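Urkader Bench Arm - dish handling kit

Bench arms and dish handling

Can a machine put the dishes away yet? We get asked this more than anything else, and our answer is yes, some of them, if you give it a fair go at the layout. The Urkader is a bench-mounted arm with a two-finger gripper and a small camera at the wrist, and we've had ours working on plates since March. We love it!

Plates are a terrific first chore. They're stiff, they're round, and they have a rim you can pinch. What trips up the arm is the last couple of centimetres, where a plate has to come upright and drop into a slot without clipping its neighbour. People do this by feel while talking about something else. The Urkader does it by looking from the wrist, slowing right down, and easing off when the fingers feel a push back.
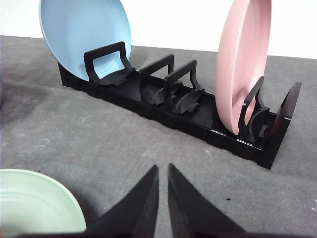

Colour helps more than we expected. Plain matte plates in different colours are easy for the wrist camera to tell apart, so you can ask for the pink one and mean it. Clear glass is still hard going, and so is anything shiny under a bright kitchen light - we'd leave the good crystal to human hands for now.

The rack matters too. Pick one with firm dividers and a bit of space between slots, and set it on something that grips so it doesn't creep along the bench. If you move the rack, run the short setup routine again. It takes 2 minutes and saves a lot of muttering.

What it does well
Lifting a single plate by the rim
Standing plates in a rack, one to a slot
Taking them out again and laying them flat

What it can't do yet
Cutlery in a jumble
Stacked bowls that have stuck together
Scrubbing anything

Speed is the other honest limit. A rack of 8 plates takes our arm 10 minutes, and most grown-ups would be done before the kettle boiled. But it will do the same rack over and over without getting bored, and watching it sort out a crooked plate by itself is a real treat.

In the box
Urkader arm and bench clamp
Two-finger gripper with spare finger tips
Wrist camera and cable
Power supply
Grarmont control software, 21 practice routines included

The Winelero soft-tip fingers are sold separately and are worth a look if your plates are heavy or glazed. They fit the standard gripper with no tools.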